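Imprimer | Envoyer par e-mail
Publié le 5/3/24 par Hayley Dunmore
23 partages | 2 commentaires

Guide de mise en route Lunik, section 4 : saisir des sangles, rubans et bandes textiles

Bon, on attaque la partie que je préfère, et aussi celle où je reçois le plus de questions. Si vous avez suivi la section 3, votre pince est montée, alimentée, et elle s'ouvre et se ferme quand vous le demandez. Avec un bloc rigide, vous seriez tranquille. Avec du textile, c'est une autre histoire : ça plie, ça vrille, ça peluche, et ça ne revient jamais deux fois au même endroit. J'ai donc mis par écrit les règles qu'on applique chez nous, dans l'ordre où je les fais moi-même (Declan Bainbridge a relu, les fautes qui restent sont les miennes).

4.1 Avant de mettre sous tension

1. Dégagez la zone de travail. Pas de tasse, pas de tournevis, pas de câble qui traîne dans l'enveloppe de mouvement. Je sais, vous n'en avez que pour deux minutes. Dégagez quand même.

2. Vérifiez que l'arrêt d'urgence est à portée de main, puis appuyez dessus. Oui, pour de vrai ! Réarmez ensuite en suivant la procédure de la section 2.

3. Attachez les cheveux longs, retirez bagues, écharpes et cordons de badge. Un robot qui manipule du ruban attrape très bien un cordon.

4. Regardez les patins des doigts, de face puis de côté. Un peu de peluche sur l'arête, ça s'enlève. Un patin qui se décolle, ça se remplace avant de commencer, pas à la pause.

ATTENTION : coupez l'énergie et attendez l'arrêt complet avant d'approcher les doigts de la pince, même pour retirer un seul fil.

4.2 Présenter la bande

5. Suspendez la bande et laissez-la pendre librement. Si elle se balance encore, patientez.

6. Choisissez un fond uni qui tranche franchement avec le textile. Chez nous c'est du bleu derrière de l'orange et je n'en change plus. Yhon Huamán a essayé un fond beige avec une sangle écrue et il y a laissé une matinée entière.

7. Notez dans le registre la référence de la bande et le numéro du programme. Le registre Naylor propose une case « remarques » : remplissez-la, même pour écrire « rien à signaler ». Une case vide, on ne sait jamais si c'est bon signe ou si quelqu'un est parti déjeuner.

4.3 Fermer la pince

8. Approchez en vitesse réduite, pince ouverte, et gardez les mains hors de la zone.

9. Fermez à l'effort le plus faible du programme, puis montez d'un cran à la fois. La tentation, c'est de serrer fort tout de suite. Résistez ! Un textile trop serré peut garder la marque, et vos patins s'usent pour rien.

10. Contrôlez la prise sur l'écran avant tout déplacement. Je regarde si le tissu est bien pris entre les deux patins, s'il est froncé et de quel côté part le pli.

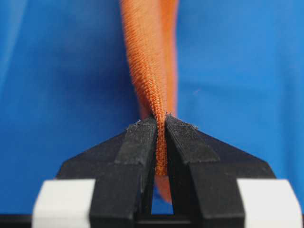 Faut-il refaire la prise quand la bande est froncée entre les doigts ?

Tout dépend de l'étape suivante : pour un simple transport, une prise froncée est acceptable tant que la bande ne glisse pas à l'essai de traction, mais pour une couture, une coupe ou une mesure de largeur, on rouvre et on reprend à plat.

11. Faites l'essai de traction : remontée lente, courte, puis arrêt. Si la bande glisse, revenez au point 9 et ajoutez un cran. Si elle glisse toujours à l'effort maximal autorisé par votre fiche, arrêtez-vous là et appelez le référent de cellule. On ne bricole pas la limite d'effort, jamais, même « juste pour voir ».

12. Une fois la prise validée, repassez en vitesse de production depuis l'extérieur de la zone.

NOTE : le modèle Wastov accepte jusqu'à 12 programmes de prise en mémoire. Donnez-leur des noms lisibles. Reece Gosling avait appelé les siens « test », « test bis » et « bon test », et je vous laisse imaginer la reprise de poste.

4.4 Entretien des patins

La peluche est le gros sujet avec les matières tissées. Elle se dépose volontiers en haut des patins, là où le tissu entre dans la pince. Ma routine, machine consignée : brosse souple à sec, du haut vers le bas, puis chiffon non pelucheux. Pas de soufflette (vous enverriez les fibres dans le mécanisme), pas de solvant, et surtout pas de lame pour « rafraîchir » un bord élimé.

Sur notre cellule, le compteur affichait presque 3499 cycles quand j'ai changé la première paire. Ne prenez pas ce chiffre comme intervalle, il vaut pour nos bandes et nos réglages. Changez toujours les deux patins ensemble, sinon l'appui devient inégal et la bande part en biais. Après remplacement, refaites les points 8 à 11 en entier et signez le registre.

Les références Prenda des patins de rechange sont en annexe B. Eldana Lemma tient la liste à jour ; si votre pince a été livrée avant octobre, demandez-lui l'ancienne référence, l'entraxe des vis est différent.

Imprimer cette section | Envoyer par e-mail
2 commentaires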